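Skasmont shared workshop opens its robot arm build to the public

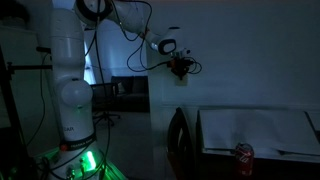
What is the arm going to do once it is finished?

Mostly it will pick things up and put them down again somewhere else, which was the job we set it in March and the job it is still learning. The first proper task is sorting the workshop's screws and washers into trays. After that, members would like it to hold the other end of long pieces of wood, a role now filled by whoever happens to be walking past.

Jul 30, 2022. The Skasmont workshop, home to 60 paying members and a larger number of unfinished bookcases, is opening its evening build sessions to anyone who wants to come and help with a robot arm. No experience is needed. Several of us have tested this thoroughly.

The project is called Lalon. It was named at the end of a long evening and the name has survived two attempts to change it. Lalon is an effort to see how much of a useful automated workbench can be put together in a shared space, by people with day jobs, using a second-hand arm and whatever was already in the cupboards. The arm is a Franka Emika, and it is easily the most expensive thing in the building, including, we suspect, the building.

We did not make the arm. We want to be clear about that, as a notice in the Elton library gave a different impression and we have had some flattering phone calls. What members have been making is everything that goes on it and around it: the mount for the gripping end, the cabling, the bench layout and the program that tells it where the bench is. The last of these has taken up most of the spring and all of the biscuits.

The gripping end is now on its third version. Version one was too heavy. Version two was light, handsome and fell apart when asked to lift a paintbrush. The present one has orange brackets, chosen on the grounds that there was plenty of orange, and it has so far held on to everything it has been given except a tennis ball and one mug. The cables run down the outside of the forearm in loops, with enough slack for the wrist to turn. Tidying them is on the list. It has been on the list for 14 weeks.

Help with the program came from Hämäläinen, the small electronics repair shop on the Elton road, which lent us a bench power supply and a good deal of patience. The shop would like it known that it takes in radios, amplifiers and kitchen scales, and that it does not take in robots.

Four open sessions are planned over the coming weeks. Each lasts around 3 hours, with a stop in the middle for tea. The first deals with wiring and how to route a cable so that it does not get pulled out by its own robot. The second is about grippers, and visitors are invited to bring a small household object for the arm to fail to pick up. The third covers the program, and will suit people who enjoy being slightly wrong by two millimetres for an entire evening. The fourth is the sorting trial, in which Lalon will be given a tub of mixed screws and left to get on with it while we all pretend to be doing something else.

Sessions are free to members. Visitors are asked for a contribution towards electricity, payable into the tin by the kettle. Children are welcome with an adult who is prepared to read the safety sheet and then do what it says. While the arm is powered up, one person stays at the stop button and everybody else stays behind the tape. Long hair should be tied back and scarves left on the hooks.

There is also a standing appeal for materials. We are short of flat trays, cable clips, spiral wrap and M4 bolts in any length. We are not short of printer cables, and would ask people to stop leaving them outside the door.

The notes, drawings and parts list for all three grippers will be put in the blue folder by the workshop entrance, where they can be copied by anyone who wants to build something similar at home. The drawings for version two are included for completeness and should not be followed.

The workshop is at the far end of the Skasmont yard, past the tyre place. The bell does not work, so please knock.

Notes for editors

Lalon is a members' project and has no outside funding.

Reporters and photographers are welcome at any of the four sessions and are asked to let us know beforehand, so that the bench can be swept. Enquiries by post or in person to the Lalon build group, Skasmont workshop.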